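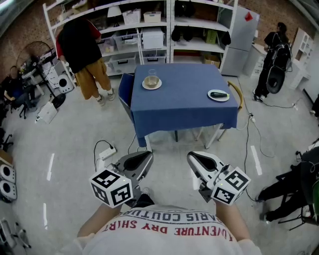 I have become the sort of person who gets excited about finger pads. The grippers at Starureo came to me as a matched pair, and since the start of April I've been the one who looks after them, which means the pads, the jaws, the marker cubes and the long list of little screws that hold it all together. I love it! They're hand-held, so you work them yourself, one in each fist, and everything the robot later learns about picking things up begins with what those two pairs of fingers did. For a check after a service I like a glass on one plate and something long and green on the other, with the blue cloth underneath, because a smooth upright thing and a long lying-down thing ask very different questions of the same bit of rubber.

So this is a post about the Skevitz service, as we call it, after the name on the box the spare parts arrive in. A couple of people asked me to write it down and I kept saying I would.

First job, the pads. They're black and textured and they pick up everything – flour, skin oil, fluff from the tablecloth, that grey film that seems to come from nowhere. I wipe them with a barely damp cloth, along the grain and never across it, and then leave them open to the air while I get on with something else. Don't use solvent. I did once, on an old pair, and they went shiny and dropped a spoon four times in a row. If the surface has started to glaze you can bring it back a bit with 300 grit paper and a very light hand, but you only get one go at that before the texture is gone for good.

New pads go on at 700 grips. That number came from Milagros Iturra, who had my job before me and left behind a notebook I'd save from a fire. She had tried leaving them longer and wrote "no" next to it, underlined. My last set got to almost 700 and one corner was already lifting, so I believe her.

Fitting them is fiddly and very satisfying. The old pad peels off in one piece if you start at the tip. Then you clean the seat properly (a wooden coffee stirrer is perfect, a screwdriver is not), press the new one in from the back end forwards, and close the jaw gently on a folded bit of card so that both sides sit down evenly. I leave the card in while the kettle boils.

Then the jaws. Close them slowly with nothing between and look straight down at where the pads come together. You want them to arrive at the same moment. If one side gets there early, there's an adjusting screw on each finger, and a quarter turn is a lot. I spent a whole evening going back and forth between the two screws before I realised I was only ever undoing my own last move. Now I pick one, pencil a tick beside it, and leave the other alone.
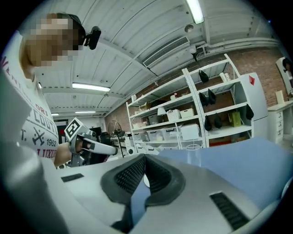 Jaw check on the near gripper, with the other one up and its marker cube on a tilt.

The cubes are where most of my trouble has been. Each gripper carries a white one with black patterns on its faces, and our tracking works out where the gripper is from those patterns, so a cube that has shifted by a hair on its mount makes every movement a hair wrong. You can't see that by eye. What I do is set each gripper against the 100 mm block, read off what the software thinks the distance is, turn it round and read it again. If the two readings agree I go home happy. If they don't, it's nearly always the mounting screw, and a drop of the weak threadlock sorts it out.

Keep your thumbs off the faces! A greasy print catches the light and the pattern drops out at certain angles, and you'll spend ages blaming the ceiling lights. (I blamed the ceiling lights. I had the steps out and everything.) Hold the cube by its edges, or better, don't hold it at all and lift the gripper by its body.

We run a tracking program called Piduta, and the one thing I'd change about it is that it remembers the last cube offset even after you've told it to forget. So after any service I clear it, shut it down, start it again and clear it again. It feels superstitious. Milagros's notebook says to do it twice too, so there are at least two of us.

Cables next, and I know this bit is dull. I run my fingers along the full length of each one, feeling for kinks, and then look at the plugs. The floor gets busy with several people in the room, and a cable that's been stood on can work beautifully for days and then stop in the middle of your best take. I swapped two this month. Neither had failed yet, but one had a soft spot near the plug that I didn't like the feel of.

The last part is my favourite, when you pick both grippers up and simply use them. I go slowly at first, lifting and setting down, then squeezing a bit harder than I need to, listening for a click or a scrape. A well-serviced pair is lovely in the hand – the trigger comes back evenly and the fingers close without that dry little catch. I write the grip count in the notebook, under hers, and start again from nothing.

Still on my list is the Shen adapter, which would let us change fingers without taking the cube off at all. I've got one on the bench with the wrong length screws. The right ones are in the post, and if they fit I'll put up the torque settings as well.

Posted Apr 16, 2021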